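Valve amp safety check -- Olladari 70, second-hand unit
Listening room, May. Checked before going back on the rack.

Mains lead -- OK. Original lead, no nicks. Plug opened, cord grip tight.
Fuse -- FAIL on arrival. Wrong rating fitted, replaced with the one in the manual.
Earth bond, chassis to plug pin -- OK. Top cover screws also tested, fine.
Serial plate -- present, 3715. Matches the paperwork.
Valve cage -- one screw missing at the back. Do not run without cage if children visit.
Output valves -- seated ok, slight wobble on 7. Socket pins to be re-tensioned.
Bias -- not set yet. Needs a good warm up first, then check again.
Speaker terminals -- left red post was loose. Nipped up. No stray strands now.
Ventilation -- POOR. Shelf above far too close. Owner told to move the Pleresar phono stage off the top, valves will cook it.
Smell / scorching -- faint browning on the board by one resistor. Old I think, but watch it.
Hum, no input -- low, both channels. Goes up with turntable earth wire off so refit that before anybody complains.
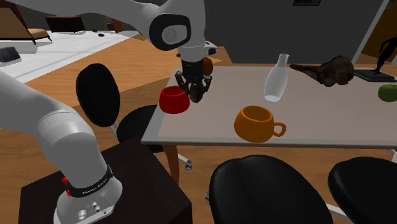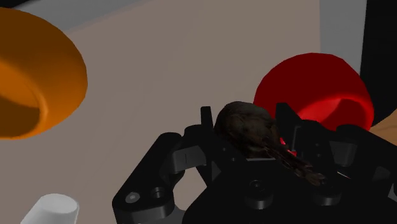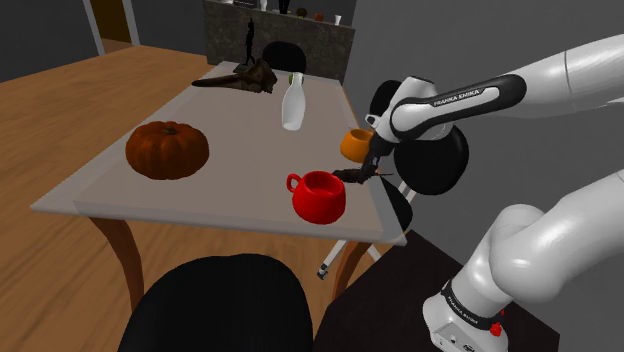
Jahangir Haque wrote back that the browning by the resistor was there when he bought the amp, and that the Navaratnam workshop had looked at it then and left it alone. He asked whether it could wait untill the next set of valves, as the last repair came to 1840 with carriage both ways. He also wanted to know if moving the phono stage to the bottom shelf would bring the hum up, what with the transformer being on that side.

Answers, quick:
Resistor -- can wait if the value still reads right. Will measure with the amp off and the caps drained. If it has drifted, it gets changed now.
Phono stage -- bottom shelf is fine, keep it to the opposite end from the transformer. Signal leads away from mains leads, cross them at right angles if you must.
Rolura speaker cables -- no fault found, keep them.

Still to do:
Cage screw
Socket 7
Bias, both channels
Resistor reading
Label on the fuse holder with correct rating, so it doesnt happen again

Status: NOT passed. Leave unplugged till the above is signed off.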